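Zelside clinic to keep Thursday evening hours

The walk-in clinic on Pretorius Street in Zelside will stay open until 8 p.m. on Thursdays through the end of August, the town said this week. The late hours began as a trial in the spring and were due to stop this month. Around 100 people used them, most for cuts, sprains and stitch removal.

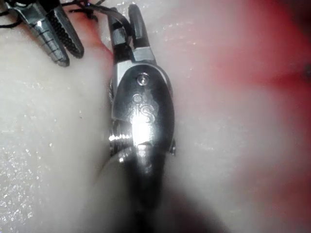 Parking is still the problem, according to one reader from Trallow, who wrote that the lot was full by 6 and that the bus had already stopped running.

The town says 15 more spaces will open behind the library on clinic nights. The number 52 bus will make one extra trip, leaving the clinic at 8:10 p.m. and stopping at Trallow and Tretari.

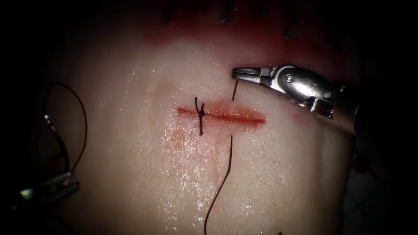

Lerato Hendricks

Patients do not need an appointment but should check in by 7:30. Blood tests will be done in the mornings only, as before. The pharmacy next door has not changed its hours and closes at 6.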